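Correcting a quotation in a local news report after a council meeting
Community Help – Local Government and Media

Posted by Seo-ah Seo, 22/07/2023

I serve as secretary to a residents' association in Dulham. Our chair spoke for three minutes during the public comment period of the last council meeting, on the proposed change to the ward boundary. The local paper, the Pornby edition, printed one sentence of her remarks and left out the condition that came directly before it. As printed, she supports the change. In the meeting she supported it only if the polling place on the Givell side is kept open.

A council member has since repeated the printed version in a newsletter to 3558 households. We have written once to the paper and received an automatic reply. I would be grateful for guidance on two points. First, is a request for correction the proper course when the words printed are accurate but incomplete? Second, should we approach the council member separately, or wait for the paper to respond?

Costel Ene

A request for correction is the proper course. Many newspapers treat a shortened quotation that changes the speaker's meaning as an error, even where each printed word was spoken. Please address the request to the editor by name and not to the general news inbox. State the headline and the date of publication, quote the sentence as printed, and then quote the full passage as spoken. Keep the whole letter to one page.

You should obtain the official recording before you write again. Minutes are seldom enough for this purpose, as in most towns they record motions and votes and give only a brief note of public comment. The clerk can tell you how long recordings are kept. In the town where I worked the period was 40 days, and an association that waited for the printed minutes found that the recording was gone.

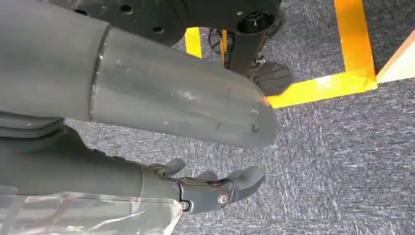 The wording of the request matters a good deal. An editor will compare the two passages side by side, and anything in the letter that is not about those passages will slow the matter down. Do not describe the reporter's motives, and do not refer to earlier coverage. A published story is a little like the gray arm, with its scuffs and faint scratches near the rounded end: small marks do not change its shape, and an editor will not act on them. Confine yourself to the missing condition, which does change the shape. If there is no reply within 10 working days, write again with a copy of the first letter attached.

As to the council member, I would not wait. A short, courteous note with the full quotation is sufficient. Ask that the next newsletter carry the complete sentence.

Ji-hoon Ma

Just write a letter to the editor. They print nearly all of them and more people read that page than the corrections box anyway.

Renzo Rinaldi

I agree with most of what Costel Ene has written, with two additions.

A letter to the editor and a request for correction are separate things and should be sent separately. If they are combined, the paper may print the letter and consider the matter closed, while the online story stays as it was. The online story is the one that will be quoted in September, when the boundary question returns to the agenda. Ask specifically for a note to be added to it.

Secondly, your chair may wish to restate her position on the record. At our council a speaker may submit a written statement of up to one page, and it is filed with the minutes. Please check the rule in Dulham before relying on this – the Prantl council, for instance, accepts such statements only before the meeting opens.

Reply from Seo-ah Seo

Thank you all. The clerk has confirmed that the recording is available, and I have requested a copy. The note to the council member will go out under the chair's signature.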